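Cladar two-level workshop shelf, yellow — my review after one winter

Sunday, March 23, 2025

I bought this shelf in January for our small workroom, where we sort and store black plastic trays before they go to the customer. The trays are long and rounded, with a rim all the way round, and they are not easy to store. If you stack them they slide, and if you put them in a box they get scratches on the rim. So I wanted an open shelf, low enough to work at while standing, with a flat surface and nothing sticking up at the front.

My colleague Aino Heinonen had the older shelf from Ruotsalainen in her room and was happy with it, but it has wire levels and our trays do not lie well on wire. The Cladar has full, closed surfaces. This was the main reason for my choice, and after these months I still think it was the right one.

Delivery and putting together

The shelf came in one flat parcel and it was heavier than I had expected. Tumelo Ntuli helped me to carry it in. The instructions have 8 steps and they are drawings only, with no words. I do not mind this, but in step five the drawing shows the lower shelf from underneath and we fixed it the wrong way round the first time. We had to take it out again. If you are building this shelf, please look at the small arrow in the corner of the drawing before you tighten anything.

All the screws were in the bag and there was one to spare. The whole work took us one afternoon with a long coffee in the middle.

The top level

The top is where we do everything. It is smooth, and the trays can be moved along it with one hand. We put them one after another in a row, lying flat, and you can see at once which tray is ready and which one must still be looked at.
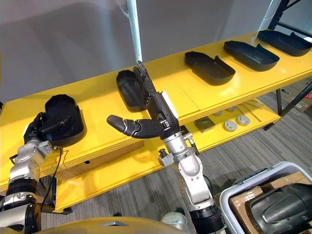 What I like most is that the front is open. At my last job we had a bench with a raised border, made by Bruren, and each tray had to be lifted over this border. After 50 trays your wrists were telling you about it. With the Cladar I can take a tray from the side, turn it, look inside and put it back in the same place.

The colour I did not choose for beauty. It is a very strong yellow, and Marietjie Ngubane, who shares the room with me, was not pleased for the first week. But a black tray on a yellow surface is easy to see, also late in the day when one is tired. On our old grey table I sometimes missed a small fault on the outside of the rim. Now I find it more quickly.

There is one negative point about the surface. It is shiny, and under strong ceiling light it throws the light back at you. When I check the inside of a tray I hold it up and tilt it away from the shelf, and then the reflection is not a problem.
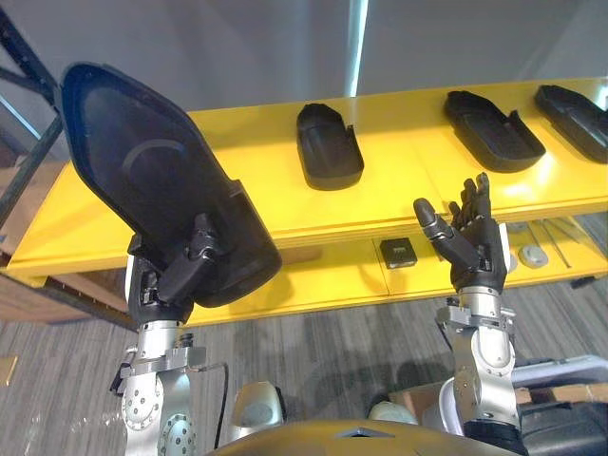
I asked Cladar if they sell the same shelf with a matt surface. The answer was polite and came the next morning, but it was no. Perhaps it will come later. For people who work by a window I would recommend to try the position of the shelf first, before you load it, and to turn it a little if the light disturbs you.

Cleaning is simple. A damp cloth with a drop of dish soap is enough for dust and fingerprints. Tape is more difficult. We had put strips of paper tape to mark the places for the trays, and when I took them off after a month the glue stayed. I removed it with warm water and patience. Now we do not mark the places at all, we only leave a hand's width between one tray and the next, and it works as well.
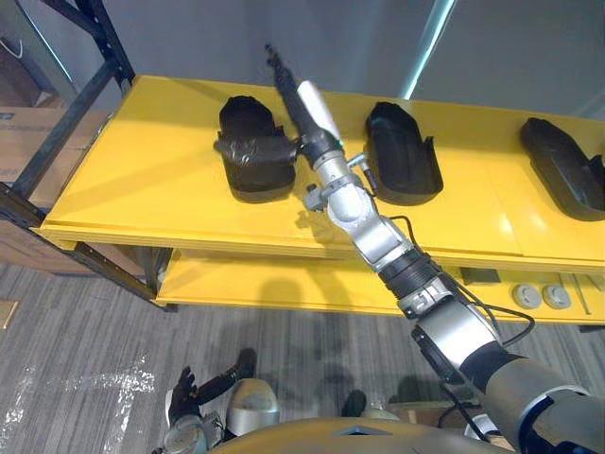
The lower level

The lower level is useful, but less than I had hoped. You must bend down to see what is at the back, so it is good for things you do not need every hour. We keep small parts there, such as round discs and a metal rod. Small dark objects are easy to find, again thanks to the yellow.

I would have liked a little border at least on this level. Decha Nilsuwan tried a plastic insert from Clever, the kind that is sold for kitchen drawers, and it sits quite well. It is an extra cost, though, and I think such a part could be in the parcel from the beginning.

Taller things I prefer to keep beside the shelf.

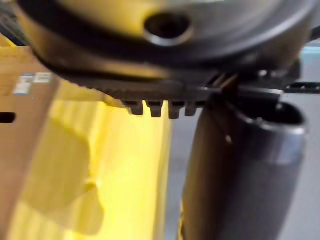
A cylinder with an open top, for example, is better standing on its own, where you can reach into it from above. Cardboard boxes are the same. We have tried to push them under the top level and then one always has to pull them out to open them.

Stability

I was a little afraid of this, as the shelf looks light. It does not swing from side to side. When you lean on the front with your full weight you feel a small movement, but I would not call it a fault. After the first month I tightened all the screws once more — two of them had become loose — and since then I have not touched them.

Price

I paid 1,591 including delivery. For two levels this is a lot, and Nokuthula Fourie from purchasing asked me 3 times if I was sure. For home use I would not spend it. For a room where somebody works at the shelf every day I find it acceptable, and I would buy it again, in yellow too. Marietjie has asked me to write that she would still take the grey.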